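Vandden Releases Updated Motion Planner for Simulated Assembly Work

VERNMONT, 26 April 2021 -- Vandden has released version 6.2 of Takács, its motion planning software for robot arms that handle small parts. The update is available to all current license holders.

The release changes how the planner deals with crowded work areas. Earlier versions planned the full path of the arm before any movement began. The new version plans in short stretches and checks each one against the latest position of every part, tray and plate in the model. If a part has shifted, only the affected stretch is planned again.

"Our users asked for fewer full stops," said Ramiro Vidal, who leads the planning group. "A single block out of place should not send the arm back to its starting position."

Grasp planning has also been revised. The software now compares nine candidate grips for each part and drops any that would bring the fingers too close to a neighboring part. Users may set the minimum distance themselves -- a function that was fixed in earlier versions.

Takács 6.2 comes with a new practice task in the Sokel simulator, in which a black arm moves small striped blocks among trays on an orange floor. The task files can be edited, and users may add loose objects of their own to make planning harder. 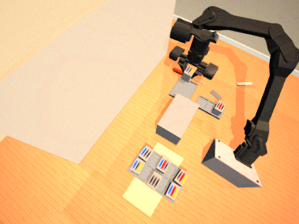
Availability and Support

The update can be installed over version 6.1 without changes to existing task files. Sites running older versions must first convert their files with the tool supplied in the download. Vandden will hold two online training sessions in June. Registration is open to license holders through the support desk.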